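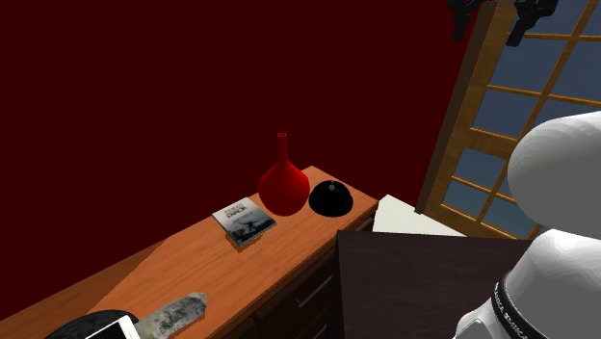
Week 4: Red on red – choosing wall colours for small rooms

Notes by Glenys Dawber, Interior Colour and Finishes

Undertone
Most dark reds lean blue (maroon, burgundy) or orange (brick, rust). Check a swatch against plain white paper before you name it. Timber with an orange-brown tone will usually make a blue-leaning red look cooler than it did on the card.

Sheen
Gloss reflects the light source and shows highlights. Flat paint doesn't, so the same pigment can read a shade or two apart on a vase and on a wall. Specify colour and sheen together on your schedule.

Light
Look at samples in the morning, late afternoon and under the lamps the client will use at night. North-facing rooms get the most sun here. If your textbook is from the northern hemisphere, swap its advice over.

Coats
Deep reds cover poorly. Allow for a grey-tinted undercoat and at least two top coats – three over a pale wall. Leave 24 hours between coats unless the tin says otherwise.

For next week
Read page 77 of the course reader. Bring one painted sample board, A4 or larger, with the undertone written on the back. Late boards go to Liam Ashworth in room 341.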